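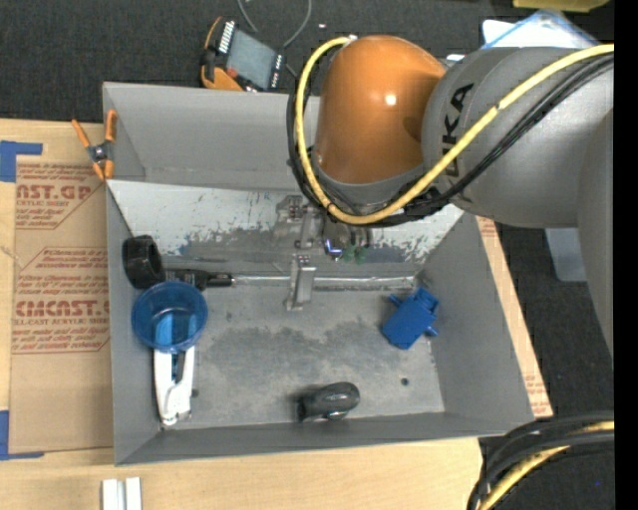
Asnakech Kassa told us that people give up on a lost umbrella by the second day but will call for weeks over a single glove. Her remark came early in the interviews, and the call records from the depots bear out part of it.

Figure 2. Rectangular metal bin on a tabletop.

4.2 Small items and the time to claim

Previous / Contents / Figures / References / Next

The Drimico bus depots logged 1,167 lost items in the study period, which ended in November 2020. Clerks entered each item by hand, with the route, the seat row if known, and a short note on condition. We left out phones and bank cards, as these go to a separate desk and are handled under other rules.

Small items were kept loose in open bins. The size of bin matters more than we had expected. In a wide, deep one of the general kind in Figure 2, keys and gloves end up under scarves, and a clerk answering a call has to lift out the top layer before saying whether the item is there. Tarek Mahasneh described callers being told no and then finding their things on a visit in person. The log does not let us say how often this occurred – a call with no match was not always written down.

The Gebreyes depot used shallow trays and sorted them by week. Its clerks checked the trays in a set order, oldest first, and items still unclaimed after 20 days were moved to a back shelf. Claims after that point were rare at both depots, apart from house keys and children's toys.

We sent a short survey to 400 riders who had made a claim. Most of those who answered did not know that a written description could be left at the counter.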